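3. Setting up your Lirkel board

By now you should have everything out of the box and the paper wrapping put aside (do keep it if you have a cupboard to spare, it is very useful if the board ever has to travel). This section takes you from an empty table to a board that is ready for its first pair of hands. It is not a difficult job, and most people manage it in the time it takes the kettle to boil, but please read it through once before you begin, even if you have owned one of our older boards. One or two things have changed since the March edition of this booklet.

3.1 Choosing the table

The Lirkel likes a flat, steady table with a plain top. We build and check our own boards on a table 76 cm high, which suits most grown-ups sitting on an ordinary dining chair. A lower table is perfectly all right for children, or for anyone who prefers to stand over the work a little less. Try the table first by leaning on it with both forearms. If it rocks, fold a piece of card under the short leg and try again.

A dark top is a real pleasure with this board. The white base stands out clearly against it and you can see at a glance where the edges are, so if you have the choice between a pale table and a dark one, take the dark one. If all your tables are pale, the Grisari mat (sold separately) does the same job and rolls up neatly afterwards.

Note: Glass tops are best avoided. The board's feet do hold on glass, but there is a good deal of glare and some people find it tiring.

3.2 Placing the board

1. Wipe the table with a dry cloth. Crumbs under the feet will make the board tilt.

2. Carry the board with both hands, holding it by the edges. Please don't lift it by the knob or by any of the switches, tempting as it is.

3. Set it down in front of the chair, knob end furthest away from you.

4. Leave a clear space of 500 mm to the left and right. This sounds generous, and it is, but elbows need more room than one expects, particularly when both hands are busy on the board at the same time.

5. Press gently on each corner in turn. The board should stay quite still. If one corner lifts, turn the foot beneath it a little at a time until the movement stops.

6. Move cups, pens, spectacles and telephones off the working part of the table. Anything that really must stay can go at the far end, out of reach.

Caution: If there are cables on the table, let them hang down at the sides and keep them off the board. A loop of cable caught under the base will undo all your careful levelling.

3.3 Light

Daylight from one side is lovely. In the evening, a plain white ceiling light or a lamp placed behind the board will do very well, so long as your hands don't throw a shadow over the part you are working on.

Some of our customers like to practise under coloured lamps, and there is no harm in it at all. Do remember that the base is white and takes on whatever colour the lamp gives it. Under a strong pink light, the white switch panels are harder to pick out from the base, so give your eyes a minute to settle and go by touch where you can. The blue parts tend to look darker as well.

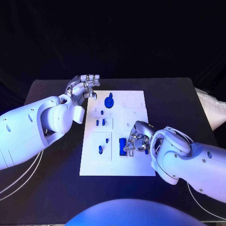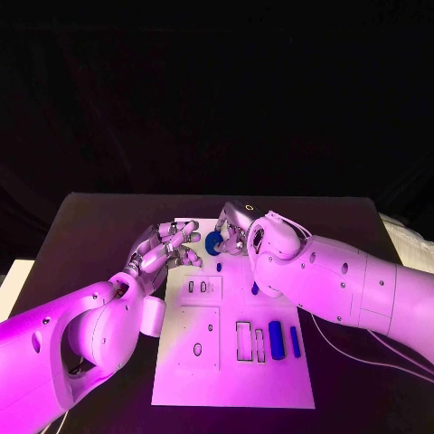
The board on a dark tabletop. The second picture is under magenta-pink light.

3.4 Getting to know the parts

Before you start on the exercises in section 4, spend a little while simply feeling your way over the board. Trí Văn, who drew up the layout for us at Wokuvport, always recommends doing this with no aim in mind, and we have come round to his way of thinking. Everything you are meant to handle is blue. Everything white stays put.

1. Begin with the round knob near the far edge. Rest your fingertips on it before you turn it, and turn it slowly in both directions. It has a soft stop at each end, and there is no need to push past it.

2. Come down to the small toggle and flick it over and back with one finger. Try it with the other hand too, as most of us have a favourite without knowing it.

3. Go on to the two switches standing side by side. Work one without touching its neighbour. This is fiddlier than it sounds and you may well catch both the first few times.

4. Find the panel on the left with the small lever and the larger switch. The lever wants hardly any effort. If you find yourself pressing hard, stop and check that nothing has got in behind it.

5. Last of all comes the block in its slot. Take hold of it from above, lift it straight up, and put it back upright. If it sticks halfway it has gone in at a slant, so ease it out and start again.

Note: The ring is thick enough to be held comfortably between fingers and thumb, and the hole in the middle gives you a second way of gripping it. Try both. You will need the ring and the small peg for exercises 2 and 5.

Caution: The loose parts are not suitable for children who still put things in their mouths. Count the parts back into the tray when you have finished, and check under the table as well.

3.5 If something doesn't feel right

A new board is often a touch stiff, and it loosens nicely over the first week or so of use. A drop of oil is not needed and will only attract dust. If the knob turns unevenly, work it from one end to the other a dozen times and see whether it improves. If a switch feels slack from the very first day, that is our fault and we would like to put it right.

To order a replacement ring or block, quote part number 623 and say which of the two you need. For the feet, please ask for the Bùi set, which comes with its own little key. Letters and parcels should be marked for the attention of Bình Lục in our repairs room, and it helps enormously if you tuck in a note saying what happened and how we can reach you. Parcels under 500 g may go in the ordinary post.

3.6 Putting the board away

1. Set every switch, toggle and lever back to the position you found it in. The drawing inside the lid shows all of them.

2. Put the loose parts in the tray and close the catch.

3. Dust the base with a soft brush. For sticky fingermarks use a barely damp cloth, and dry it straight away.

4. Store the board flat, away from radiators and sunny windowsills, with nothing heavy on top of it.

If you would sooner leave it out on the table between sessions, lay a clean tea towel over it. Check the feet again the next time you sit down, as a board that has been nudged along for a tablecloth seldom ends up quite level.

Set-up guide, revised August 2019. Exercises begin in section 4.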